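Notebook, utensil storage / table linen, continued

Left over from last time: Neelam wants the slatted holders compared with the plain jar before we order more for the Nandura kitchens. I said I'd do it in an afternoon. It's going to be two at least.

Sorting rule so far (Callum's, I'm just writing it down). Chopsticks in one side, forks and anything with a wide head in the other. Metal and wood not mixed. The last bit is the one people ignore. Ingvild says why bother, at home everything goes in one jar and you fish about. Fair enough, but she has a jar with a wide mouth and we're talking about compartments you can't get a hand into.

Drying. Wooden ones want air at the bottom end, so they go in tips up, fat end down, and the holder has to drain. Plain jar fails on this, had a ring of grey water in it again on Monday's shelf (label fell off, think it's the Bhat jar). Washed it with soda. Smell gone, stain not. Don't use it for wood any more, ladles only.

Table: kitchen table, cloth on. I'd have gone without the cloth but Usha wants it tried as people live, and people have cloths. Creases are a pain, thin sticks roll till they hit a fold and stop there, so where things end up is half down to the ironing. Nobody ironed.

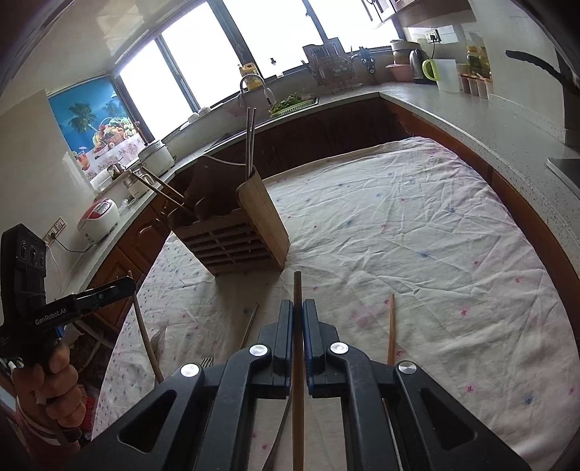
Stitalden, 27/04/2018

Brown wooden holder, the one with the scalloped top edge. Metal chopsticks in the right compartment, wooden in the left. Rest still out on the cloth, forks too.

Metal pair stands up straight, wooden pair leans out to the left. Wrote the same thing down for the Sernska holder in December so I don't think it's the sticks. Compartment too wide for two, they need company. Full side holds itself up, half empty side flops. Try a divider? Onyekachi has cork offcuts. Or just keep the set together and never leave two on their own, costs nothing.

Order of work, for whoever picks this up:
Wooden chopsticks first, all of them, matched up by length before they go in. Short ones drop below the edge and get lost behind the longer ones.
Then metal.
Forks last. Tines up if they're for show, tines down if anybody under 12 is going to be reaching in. I know Ingvild disagrees. Tines up dries better, she's right about that, but I'm the one who got poked.

Slats. Good for air, bad for crumbs. A wet brush gets between them if you go along and not across. Took me 5 minutes for the front, longer for the back corners where the panel meets the base. Don't soak it. The jar you can just put under the tap, point to the jar.

Cloth. Off-white with the little red and blue motifs. There's a faded pink blotch on it which I can't place, doesn't look like the rest of the print. Could be beetroot, could be the dye running. If it's dye then no hot wash, so treat it as dye untill we know. Cold water, salt, leave an hour, look again. Neelam has a second one from the same shop, ask her how hers behaved at 70. If hers is fine ours goes in with the towels.

Also the cloth drags when you slide the holder. Lift it, dont push, otherwise everything on the table comes along.

Cost: holder is 23 each if we take the larger order, jar is next to nothing. Usha asks whether anyone would pay for the scalloped edge. I would. Callum wouldn't. The edge does catch the sleeve a bit when you reach over for the back compartment, worth sanding the points if we get the next lot unfinished.

To do
- cork divider, left side only, see if the wooden pair stays up
- oil the wooden sticks, thin coat, wipe off, overnight on a rack
- ask Onyekachi re base: can he drill it for drainage or is it too thin
- pink blotch, see above
- find the lid of the salt
- proper labels on jars, the tape ones come off in the steam

Holder vs jar so far: holder for wood, jar for ladles, forks undecided. Will write up the forks when I've had Ingvild's half of the notes, she's got them in the blue folder at hers.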